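November 18, 2021

Gripper rules, second go

Okay, so Nadja Kuster and I finally sat down with the Undlow handling sheet and went through it line by line. It has 14 rules and I think we've been following maybe half of them (sorry, Olen bench people, I'm including you!). Most of the argument was over the start-of-session check. The sheet says "inspect fingers" and leaves it there, so everyone does something different. Nadja gives them a squeeze and goes. I fuss with the screws for ages.

What we settled on: start with open jaws, nothing between them, pointed at a plain wall. Look at both fingers before you touch any object. Scuffs and chips get written down with the side they're on, even the tiny pale ones along a lower edge. Left and right always mean left and right from the camera's view, which should put an end to the mess in the Futar log.

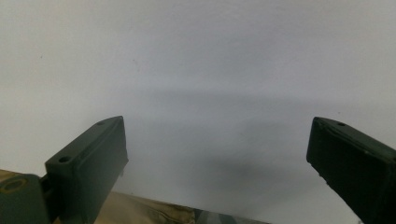 Still to sort out

Replacement limit. The old sheet says swap the pads after 600 grasps, but I'd go by wear and keep the number as a backstop. Nadja wants the number, full stop. Parking that one.

Numbering. Session 319 got logged twice, once by me, once by the Benítez cell. I've renamed mine 319b, ugly but findable. From now on you take the number before you pick up the tool!

Screws. If one feels loose, stop and tag the tool. No finger-tightening and carrying on (I have done this, more than once).

Rule 13, the one about sleeves and loose straps near the joint, stays exactly as written. I'll retype the sheet tonight and tape it inside the cabinet door.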